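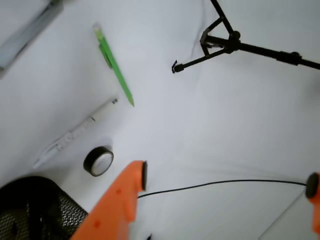 Open weekend at the Tornurach paper mill

I'd been meaning to go for years, and this December I finally got on the early bus and did it. Tornurach only opens the mill to visitors once a year, and you have to be at the gate by 9 if you want the morning tour (the afternoon one skips the beater room, so do get up!). Entry was £5, with a cup of tea thrown in.

The mill sits right on the river below Skenier, and the first thing you notice is the smell – a bit like wet cardboard and boiled cabbage. Our guide said you stop noticing after a week. I was there four hours and never did.

We started in the rag loft, where old cotton shirts and sheets get sorted and cut up, and then went down some very steep steps to the beaters. These are big oval tubs with a roller at one end that mashes the rags into pulp, and the noise is unbelievable. I gave up trying to hear the talk and just watched it all go round and round like porridge. There's a board on the wall with the history on it, but the light was poor and I only got halfway.

Then the vat room, my favourite by miles. One person dips the mould, gives it a shake, and passes it along to be turned out on to felt. On a good day they make 800 sheets like that, all by hand, and the record is 835. They let us have a go. Mine came out thick at one end and had a hole in it, and I'm keeping it anyway.

After that it was the drying loft and the press, which came from a firm called Arancibia and weighs more than my house, I should think. The new one, a Meltel, does the bulk orders and can get through 1000 sheets before lunch, but it isn't half as nice to look at.

The last stop was the finishing room, with long tables for writing and drawing on the offcuts. I tried a soft pencil, a fountain pen and a felt tip on three different weights. The felt tip bled badly on the unsized stuff, the fountain pen was lovely on the heavy one, and I came away with far more paper than I'll ever use.

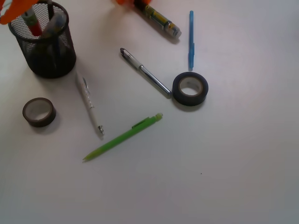

A lady at the next table told me the unsized sheets are meant for printing, and that I should have asked for gelatine sized if I wanted to use ink. She'd bought a whole pack the year before and still had most of it left.

The shop takes cards now but the café doesn't, so bring change. Last bus back up to Skenier is at half past four.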